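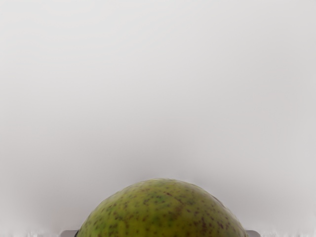
Speckled green skin, top of the fruit only.

Workshop notebook, 9 October 2021

Pilent combo, belongs to the guitarist in Evilance. Came in with "hums, then goes quiet in the second set". They open at the Costa next and want it back before the soundcheck.

Opened it up with Primo. The label on the back says 117 volts, so it's an American one, and the band have been running it off a step-down transformer that came in the same flight case. Checked the step-down first with nothing on it, then with the amp on standby, then playing. Output sagged a bit under load but nothing I'd blame for going quiet. The case does get warm. Told them before not to leave it shut in the flight case with the lid on and they still do.

Hum is there at idle with all the volumes down, and doesn't change with the guitar unplugged. Low, steady. Pulled the phase splitter valve and it carried on, so it's coming in after that or off the supply. Output valves don't match. One of them has been changed at some point for a different make and nobody wrote anything on the chassis. Put in our test pair and the hum dropped by a good half. The rest of it looks like the main filter caps, which are original as far as I can tell. One has a bulge at the end.

Primo thinks the going quiet is a separate fault. I agree. Left it playing on a loop into the dummy load while we had lunch and it didn't misbehave at all. Came back, moved it to the bench end, and it cut to a whisper the moment I put it down. Tapped along the board with a chopstick. Worst spot is by the reverb return socket. Looks like a cracked joint on the ground side, one you can only see with the lamp held low.
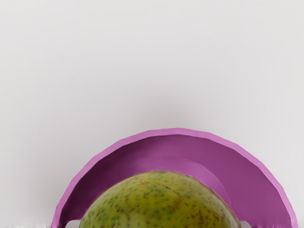

Purple-magenta, lighter pinkish-lilac rim.

Jobs done so far:

Resoldered both reverb sockets and the effects loop while I was in there. Old solder cleaned off first, it was grey and lumpy.

Replaced the 100 ohm screen resistors. One had drifted high and was brown in the middle. Fitted the bigger ones out of the Harnus drawer, stood off the board so they get some air.

Cleaned the pots. Treble still scratches near the top of its travel. I'd leave it, he says he never goes up there.

Standby switch feels loose but measures all right. Noted and left.

Filter caps are on order. We had the right voltage in stock but they were too tall to clear the lid. Primo wanted to lie them flat and strap them down. I would sooner wait for the proper ones, this amp gets thrown in the back of a van.
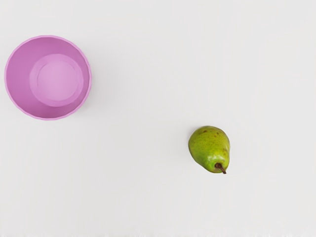

Speaker

Rebecca Greco rang while the chassis was out. She does the band's sound and had a list. Her main one is that the amp has gone "papery" since the outdoor dates, and she's having to pull out a lot of upper mid at the desk to get the singer to sit on top of it. She wondered if the microphone was to blame and swapped it, no change.

The speaker is a Harnus, 50 watt, not original to the cab. Swept it with the tone generator at low level. Clean at the bottom, then a rattle comes in partway up and goes again. Thought it was the dust cap. It was the back panel, two screws missing and the others stripped. Plugged the holes with matchsticks and glue and put longer screws in. Rattle gone.

Still a bit papery after that, to be fair to her. The surround has been painted with something shiny along one side, maybe someone's attempt at sealing a tear. It makes that side stiff. Pushed the cone in by hand and no rubbing, so the coil is fine. Recone would sort it but there isn't time before the Costa. I've said we can lend them the cab from the back room for the night. Rebecca will ask him. He's attached to this one and I expect he'll say no.

Played it myself with the neck pickup, slow twelve-bar in A, volume up to where it starts to break. It's a lovely amp when it behaves. The low strings stay firm and the top rounds off when you dig in.

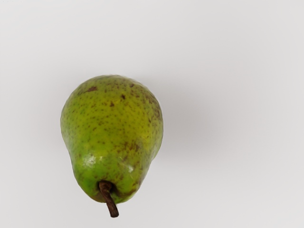
Green pear with short brown stem.

Bias and next steps

Set the bias on the test pair a little on the cool side for now. Do it again once the caps are in and again with the new output valves, and do it off their own step-down, not our bench supply, as the two don't read the same. Write the figures inside the lid this time.

Last time we had this amp was April, for a fuse. I looked back at the entry and it only says "fuse, tested, fine". No value given and no reason. It had the wrong one in it today, too high. Changed it and taped a spare to the inside of the cab.

Primo to chase the caps. I'll ring about matched output valves. If they come together it's an afternoon's work, plus a long soak on the dummy load, lifting and dropping one corner every so often.

Step-down transformer: fit a longer lead so it can sit outside the case. Ask him first.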